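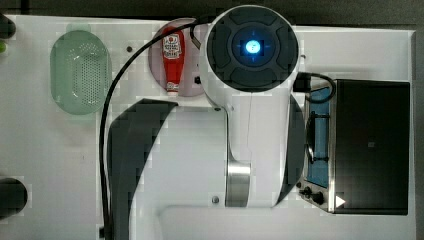

White robot arm seen from directly above, blue light at the top

Re: leaving the firm after six years, my parents think I'm crazy

Eirlys Parri wrote:
> I got the offer from Vemell in September and I have until the end
> of the month to answer. It is a smaller company and the pay is
> lower by 20 a week after taxes, which I can live with. The problem
> is my mother. She tells everyone at church that I work at Festard
> and she cried when I told her. My father just says "you had
> a good thing." Has anyone here changed jobs against the family's
> wishes, and did it settle down?

Eirlys,

I did this at 42, so you are ahead of me. I left Clodska for a job my father had never heard of, and he did not ask me one question about it for most of a year. We talked about the car and the weather. Then one evening he asked what time I got home these days, and after that it was a normal subject again. I never got an apology and I stopped waiting for one.

A few things from my own case, for what they are worth.

I told my parents after I had signed. You told yours before, so they think there is still a vote. If you have decided, say so plainly and give them the start date. If you haven't, stop discussing it with them until you have. Every call was making me change my mind, and I don't think I learned anything from the last ten of them.

On the money, check the health plan before you worry about the 20. My premium went up by 100 a month and I only found out from the first pay stub. Ask Vemell for the plan documents in writing. Also ask how long the waiting period is, and whether your vacation days start right away.
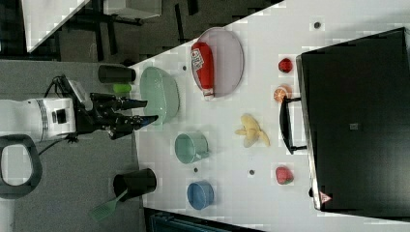

Robot arm with a black gripper, pale green bowl on the table

About your mother and church - I would leave that alone. She will work out what to tell people. Mine said "he's in an office across town" for a long time, and that was accurate.

One question back to you. You wrote a lot about Festard and almost nothing about the new work. Do you want to do it, or do you mostly want to leave? Either can be a fine reason, but if it is the second one I would look at a couple of other places too. Hoàng was hiring in the spring and people on this list have spoken well of them.

Write to me off list if you want to see the letter I used to resign. It is four sentences long.

Dale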